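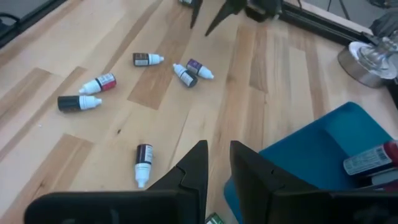
## Ticket 446: bottle station keeps leaving the dark ones behind

**Opened by:** Ayten Gezer, packing
**Assigned to:** Meirion Wynne
**Status:** open, waiting on lighting

### Thursday, first thing

Hi Meirion, it's me again, sorry! The bottle station is doing the thing where it goes great guns for a while and then stalls on the dark ones. It clears the lighter colours into the teal-blue bin without any fuss, then gets to a black or a very dark purple one, hovers over it, backs off, hovers again, and finally puts up the "no grasp" message and waits for one of us to come over. I'm the one of us, usually.

I know the easy answer is to stand the bottles up for it. I'd rather not, if that's OK. When we signed up for this in January the whole point was that the little dropper bottles could be tipped out on the table any old way, lying on their sides and pointing wherever they like, and I could get on with labels. If I'm lining them up in rows then I may as well put them in the bin myself (I'm faster, too, but don't tell Nesrin I said that).

What I've tried so far:

- Restarted the station from the Zesta screen. Fine for one tray, then same again.
- Wiped the fingertips on both grippers. No change.
- Swapped to a fresh tray from a different carton. No change.
- Turned the sort order around so it went for the dark ones first. It stalled sooner, so I put it back.

### Reply from Meirion, 9:40

Thanks Ayten, that's a good list and it saves me asking. Can you check two things for me? On the Zesta screen, under Picks, there's a number for skipped items. And could you tell me whether it's the colour or the direction? A bottle lying with its nozzle towards the gripper is a different problem from a bottle that's just hard to see, and from my desk they look the same in the log.

### Me again, after morning tea

Skipped items says 329 out of 900 since the last reset. That's a lot of walking over for me!

On colour or direction, I did a bit of an experiment. I took a dark bottle it had refused and turned it to face the other way, and it still refused. Then I put a purple one, the brighter purple, in exactly the same spot and it picked it up straight away. Swapped back to the dark one and it sulked. So I'd say colour, but have a look yourself when you're in.

One more thing. Rongrong noticed that it's worse on the end of the table nearest the window in the morning, and by lunch it's nearly behaving. She was the one doing this job by hand before, so she has an eye for it. She reckons the shine off the wood confuses it, and I think she's onto something.

### Reply from Meirion, 11:15

Rongrong wins. I pulled the log by hour and nearly all the skips are before ten. The station is fighting the glare, it turns the picture down to cope, and after that a dark bottle is just a dark patch. I can move the threshold a bit from here. Going too far the other way means it starts grabbing at brown strips in the tabletop, so I'll do it in small steps. Try a tray now and let me know.

### After lunch

Tried two trays. Much better! It hesitated on one black bottle and then took it on the second go. It did have one funny moment where both arms wanted the same pair of bottles lying close together, and they each waited very politely for the other. I nudged the pair apart with a ruler (station paused first, İlker, before you write in) and off it went.

I'm not calling it fixed, though, as it was afternoon and it's always nicer in the afternoon.

### Note from İlker Kocabaş, safety

Pausing first is right, thank you. Please add the ruler to the ticket as a workaround and put it on the hook by the stop button so people aren't reaching in with their hands.

### Me, end of the day

Ruler is on the hook.

Can I add something that isn't strictly a fault? Nesrin asked me how I'm finding it, and I said good, mostly, and then thought about it on the bus. I like not having the sore wrists. I like that Rongrong is on mixing now, which she'd wanted for ages. But my day is chopped into little bits by that message popping up, and I can't get a decent run at the labels. When you work out what the station saves us, could the walking over go in there somewhere? Nesrin says yes, and to put it in writing — so it's in writing.

### Reply from Meirion

It's in. I've added "operator called over" as its own line on the weekly sheet, starting from this ticket.

Still to do:

- [x] Threshold moved one step
- [x] Ruler on hook
- [ ] Blind for the window end (Nesrin ordering)
- [ ] Early morning trial with the blind down, Ayten to run two trays
- [ ] Look at the waiting rule when both arms choose neighbouring bottles
- [ ] Reset the skip counter before the trial

Leaving this open until we've had a bright morning.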